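Module report, Local Democracy in Practice
Submitted in July

## What does a town council candidate actually promise?

My project looked at the leaflets put through doors in Narnholm before the last town council election. I chose it because I had been told it would be a small and tidy subject. It was small.

### Where the leaflets came from

Narnholm has two wards, Prurnel and Jarnen, and a free sheet called the Geagea, which prints anything a candidate sends it provided the words fit. I collected leaflets from the library's local box, from neighbours' recycling (with permission) and from the back pages of the Geagea. Prurnel has 2,144 people on the register. At the election 1,112 of them voted, which the winning side called a ringing endorsement and the losing side called a wet Thursday's work, although they put it less politely.

### How I sorted them

I read every leaflet twice and put each promise under one of 4 headings: roads, rubbish, dogs, and the person themselves. The last heading was added late. I had not expected so many candidates to offer their own character as a policy, but a long marriage, a bad knee and a lifetime in the same street all turned up as reasons to be trusted with the allotment rents.

I also marked whether a town council has any power to do the thing promised. Mostly it hasn't. Potholes belong to the county, bins to the district, and the bypass to whoever is in government when it is next cancelled. The council can fix benches. Benches were mentioned by one candidate, who lost.

### What I found

Independent candidates wrote more about themselves and party candidates wrote more about each other. Both used the word "local" until it stopped meaning anything, and two Jarnen leaflets carried the same paragraph on speeding, comma for comma, under different colours. I asked both camps which had written it first. Each was quite sure.

Only 3 leaflets said what anything would cost. One of these got the sum wrong, in its own favour.

The Geagea was more useful than I had feared. Its candidate statements are held to a fixed length, so people have to choose, and what they drop is nearly always the promise.
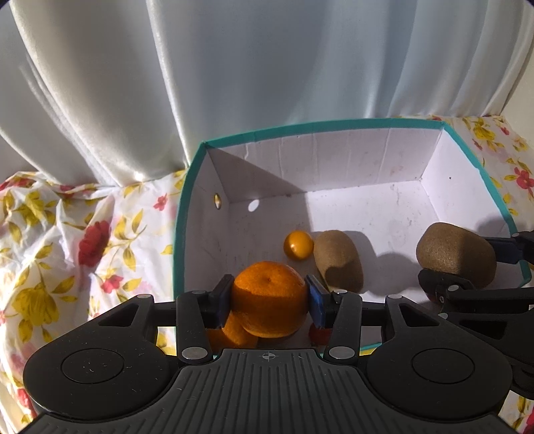 Page 4

### Problems with the method

My sample leans towards households that keep leaflets, and these may not be normal households. I had nothing at all from the far end of Jarnen, where the letterboxes are at ankle height and the dogs are not a campaign issue so much as a presence.

My headings also overlap. A promise to "clean up Narnholm" might be about litter or about the council, and I moved that one back and forth for most of an afternoon before leaving it under rubbish.

If I did the project again I would interview people who had received the leaflets, and ask what they remembered. I tried this once, on my own landlady. She remembered the photograph and thought he looked tired.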